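How to sort and store small toys and game pieces
By Nuria Nigatu
Home and storage guides, Kombridge Toy Library

Most of the enquiries we get at the desk are about storage. Families borrow a game, like it, buy their own and then find that half the pieces have gone under the couch by the end of school holidays. This guide covers how we sort, clean, box and label small toys, with the changes we suggest for a normal house. It takes an afternoon for one cupboard. If you have a whole playroom to get through, do it a shelf at a time.

What you need

A clear stretch of floor or a big table
An old bed sheet, light in colour
A few trays or baking dishes for sorting
Zip bags in a couple of sizes
Boxes with lids (see the section on choosing a box)
A marker, plain stickers and clear tape
A bucket, dish soap, a soft toothbrush and tea towels
One bag for rubbish and another for the op shop

Step 1: Empty the cupboard

Take everything out, including whatever has been pushed to the back. Spread the sheet first and tip loose pieces onto it. When you are finished you can lift the corners and shake the dust and biscuit crumbs outside.

Open every box, even the ones you are sure about. Puzzles in particular tend to pick up strays, and we have had a jigsaw come back with a set of house keys in it.

Wipe the shelves while they are bare. Check the back corners for damp. If there is any, leave the doors open for a day or two and sort it out before anything goes back in.

Step 2: Sort by set, then by type

Start with the things that belong to a set: board games, puzzles, construction kits, play food, train track. Give each set its own tray. Don't stop to check whether it is complete yet. You will keep finding pieces until the sheet is empty and you'll only have to count again.

What is left will be loose items with no set. Group these by type. Usual groups are vehicles, animals, figures, balls, blocks and bits of craft. Anything you can't identify goes in a single small container marked "unknown". Keep the container for 6 months. If no one has come looking by then, empty it.

Batteries come out at this stage. Put them in a jar, tape over the ends of the button cells and keep the jar well out of reach until you can get to a battery drop-off. Any toy with a button battery compartment that doesn't screw shut should be thrown out, however much it is loved.

Step 3: Decide what stays

Go through each tray and ask whether it has been played with since the last birthday. Toys that are too young for the household can go to the op shop or to a cousin. Broken plastic with sharp edges goes in the rubbish.

Incomplete games are harder. A memory game with a card missing still works if you remove its partner. A jigsaw with a missing piece bothers some people and not others; write "1 missing" on the lid and let the next person decide. Dice, pawns and sand timers can be replaced from any old game, so keep one small bag of spares before you donate the rest.

Tsion Assefa, who runs our repairs bench, will look at wooden toys and anything with a simple hinge or axle. Please bring all the parts, and please don't try superglue first. It leaves a crust that has to be sanded off before a proper wood glue will hold.

Step 4: Clean

Hard plastic. Wash in warm water with a squirt of dish soap. Use the toothbrush on wheels and joints. Rinse, shake and leave on a tea towel overnight. Hollow toys with a hole in the base should not be put underwater at all. Wipe these on the outside only.

Wood. Wipe with a cloth that has been dipped and wrung out hard. Dry straight away with a second cloth, then stand pieces on their edges for 20 minutes before putting them down flat. Don't soak wood and don't leave it in full sun, as painted faces will fade and thin boards can cup.

Cardboard and cards. Use a dry cloth or a white eraser. Sticky marks on laminated boards will come off with a barely damp cloth if you work slowly.

Fabric. Put small items in a pillowcase, tie the top and wash on cold. Check the label first for anything with a music box or a rattle inside.

Everything must be fully dry before it is boxed. Damp is what ruins stored toys, far more often than rough play.

Step 5: Choose a box

Measure the shelf before you buy anything. Ours are 300 mm deep and it took us two orders to find a tub that didn't hang over the front. Take off a little for your fingers, particularly if the cupboard has a lip.

Match the box to the person who will be opening it. Under-fives do best with open tubs or very loose lids. School-age children can manage clips. A sliding lid suits small sets that get used on a table, as it can be left part of the way across while pieces are taken out. Pull-out trays are good for items you want to see all at once, but they do spill if they are carried at an angle.

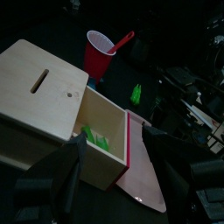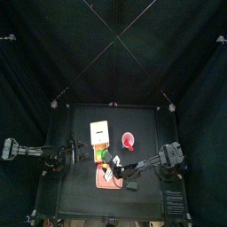
Original packaging is worth keeping only if it is strong and the pieces fit back in without a fight. For games in thin cardboard, tape the inside of the corners as soon as the game is bought. Once a corner has split, cut the front panel off the lid, slip it into a zip bag with the pieces and rules, and recycle the rest. A stack of games stored this way takes up much less room and can be filed upright like folders.

Avoid very large tubs. A tub that holds the whole collection will be tipped out every time someone wants one car. If you already own big tubs, use them for dress-ups, soft toys and train track, and put smaller boxes inside for the rest.

Second-hand tins are fine for pencils and dominoes. Run a finger around the rim before you hand one to a child.

Step 6: Label

Put the label on the short end, the one that faces out from the shelf, and put a second label on the lid. Write the name of the set and the number of pieces. For children who can't read yet, add a drawing or a photo of what goes in.

Use plain stickers under clear tape. Fancy labels tend to lift in summer. If the box may be used for something else later, tie on a luggage tag.

Keep the wording the same as what your family calls the thing. "Magnetic tiles" is no use in a house where they are called clickers. Yesenia Cabrera, one of our borrowers, writes her labels in English and Spanish, and her mother can now pack up without asking.

For board games, tape a contents list inside the lid. Ours look like this:

Harbour Race
1 board
4 boats
2 dice
1 bag of tokens (red, blue, yellow)
Rules

If you lose the rules, check the publisher's website before writing your own.

Step 7: Put it back

Heavy boxes go on the bottom. Things used every day go at the child's chest height. Anything with small parts goes on the top shelf if there is a baby or a toddler in the house, and so do marbles, magnets and water beads. We no longer lend water beads and would rather you didn't keep them either.

Leave gaps. A shelf packed tight looks good on the first day and is a mess by the end of the week, because nothing can be returned without moving something else.

Put away about half of what you have kept and store the other half somewhere out of sight. Swap them over when school goes back, or whenever interest drops off. Berhanu Negussie at the Delaunay branch does this with the toddler shelves each term and finds that old toys come out as if they were new ones.

Keeping it going

Pick one pack-up time and stick to it. Before tea works for most families. Set a limit on how many boxes can be out at once and help children pack one away before the next is opened.

Keep a single small bowl on the kitchen bench for strays. When the bowl is full, take it to the cupboard and match the pieces to their boxes. This is a good job for a child who likes sorting, and a bad one for a child who is tired.

Check the piece counts twice a year. We do ours in April and again before Christmas.

Common questions

Should silica gel sachets go in the boxes?
No, not where children can reach them. If your house is humid, leave the cupboard door ajar on dry days and keep boxes away from an outside wall.

What about instructions for construction kits?
File them all together in a ring binder with plastic sleeves. They get torn if they live in the tub with the pieces.

How many pieces is too many for one box?
For mixed blocks, we split the set once it goes over 100. Jigsaws stay together whatever their size.

Can I drop off toys I don't want?
Yes, at either branch during opening hours, clean and dry. Please don't leave bags at the door. Ask for Selamawit Gebremichael if you have something large, such as a play kitchen or a train table, and ring ahead so she can make room for it.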